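Florungate Guest House, Clastomham
Room and Corridor Safety Check, April
Checked by: Linnea Magnusson
Rooms covered: upper floor, lower floor, linen room, boiler cupboard

Smoke alarms
Tested with the button in every room. OK
Comment: Room 5 chirps between tests. Battery changed, still chirping at 7:30 the next morning. Replace the unit.

Fire doors
Close fully on their own. Not OK
Comment: The door at the top of the back stairs stops short of the latch. The closer has been adjusted twice already. Ordered a new one from Pladine. Until it is fitted, staff on the evening shift must pull the door shut by hand when they go past.

Escape route
Clear from the bedrooms to the yard. OK after correction
Comment: Two folded cots were leaning in the lower corridor. Moved to the linen room. They are not to go back there, even for one night.

Emergency lights
Stay on for the full test. OK
Comment: Cover on the landing light is cracked but holding.

Hot water
Temperature at the basin taps. OK
Comment: Tank thermostat had been turned up over the winter. Set back and marked with tape. Please leave it alone.

Electrical
Cords, plugs and outlets. Not OK
Comment: Bedside lamp in the Løken room has a worn cord where it goes into the base. Lamp taken out of use and tagged. The hair dryer in the same room is fine. The heater in the linen room is rated at 2,000 watts and was plugged into a power strip. It goes straight into the wall from now on.

Furniture
Stable, no sharp edges, fixed to the wall where tall. OK with remarks
Comment: All wardrobes pushed and pulled at shoulder height. One wall bracket in Room 3 was loose and has been tightened. Open shelves are to be wiped down and checked for loose pegs at each change of guests. Breakable things stay back from the front edge.

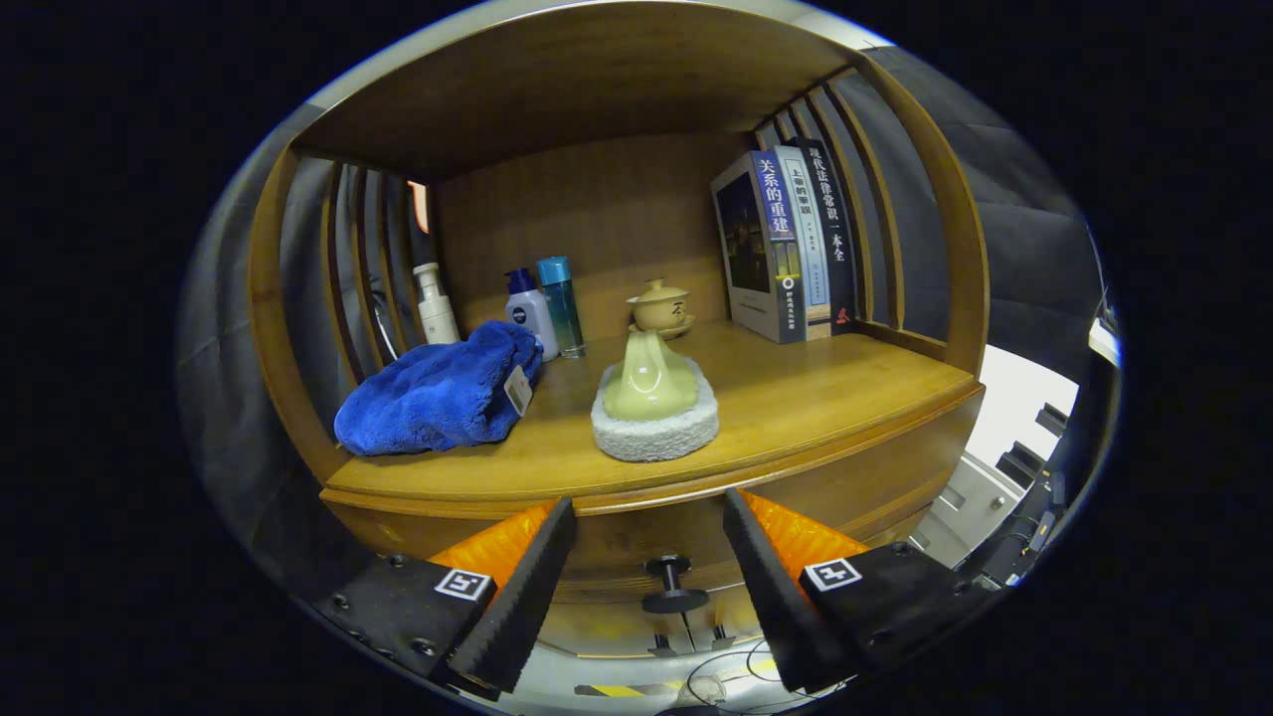

Does a low shelf unit need a wall bracket?
Anything more than 70 cm high gets a bracket in this house. Lower units only need one if they rock when pushed or stand on carpet.

Windows
Restrictors on the upper floor. OK
Comment: All 19 checked and working. The one in the upstairs bathroom is stiff and needs oil.

Stairs and handrails
Treads, edging, rail fixings. OK with remarks
Comment: Edging strip on the fourth step is lifting at the left end. Glued and weighted overnight. Look at it again at the next check.

Still open: alarm in Room 5, back stairs door closer, lamp cord, landing light cover.
Signed: L. Magnusson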